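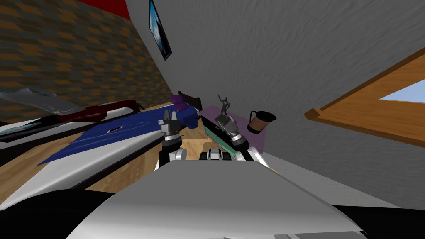
Two robot arms in a simulated bedroom

Osard film club: frequent questions

How can I watch a film?
Log in, open the catalogue and press Play. We have 962 titles at this moment, and 165 of them have English subtitles.

Can I change the subtitle language?
Yes, in the player menu, at the bottom right. For silent films there is only one version.

Why has a film disappeared?
Our rights for each film are for a limited time. The list of films leaving the catalogue is renewed every April.

Is it possible to download?
No, only streaming. Please do not write to us for files.

Who chooses the films?
Pejman Golestani makes the selection, and Gilles Guérin writes the introductions in French and English.

I forgot my password.
Use the link under the login form. The new password arrives by e-mail, please look also in the spam folder.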